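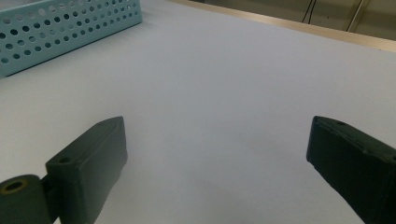 Is 100 demos by hand enough, or am I being sold something? I've been asked to teach a small arm to put clothes away by doing the job myself with a hand-held gripper, over and over, and letting the thing learn from what the gripper's camera sees. My whole setup is a white table, a light blue metal basket with holes punched in it, and the two green fingers on the tool. The people at Achari, who are selling us the training package, say 100 runs will do. My boss likes that number a lot. I've done 290 and the arm still stops short of the basket every third try. Would driving the arm by remote be any better, or is that just a slower way to get the same mess?
Posted by dramlow_bench2

polero_user
More data. Go to 1000 and then see.

tin_ladle
"Go to 1000" is what people say when they haven't looked at the first 290. I'd look at those before recording another minute.

We did cloth at our shop with the Polero kit and got to 515 runs before anyone checked them. A lot were junk. The operator started with the tool already over the shirt, so the model never saw an approach from far off. You want plenty of starts like this one:

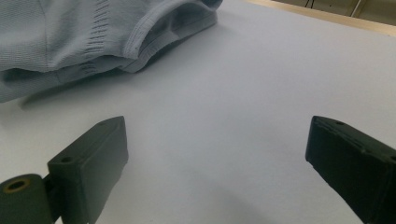

Start of a run: fingers open, blue knit still out of reach.

Then move the cloth between runs. Bunch it up differently, put it on the other side, let it hang past the edge of what the camera can see. Same with the basket. If it sat in one corner for all 290, you've taught the arm a corner, and stopping short is what I'd expect once it gets bumped.

On remote control: I'm not a believer. You do get the real arm's reach and joint limits in the data, so it can't learn a move it has no way of making. But our remote runs on cloth were slow and jerky, and the arm copied the jerks. If your hand runs swing wider than the arm can go, fix that first. Try replaying ten of them on the arm with no model involved. If the replays stop short too, more demos won't help you.

tondomeo_fan
I use Tondomeo and it worked fine for me with 100. That was blocks though, not clothes.

dramlow_bench2
Replayed ten. Four stopped short, so some of it is my reach. Still don't buy the 100.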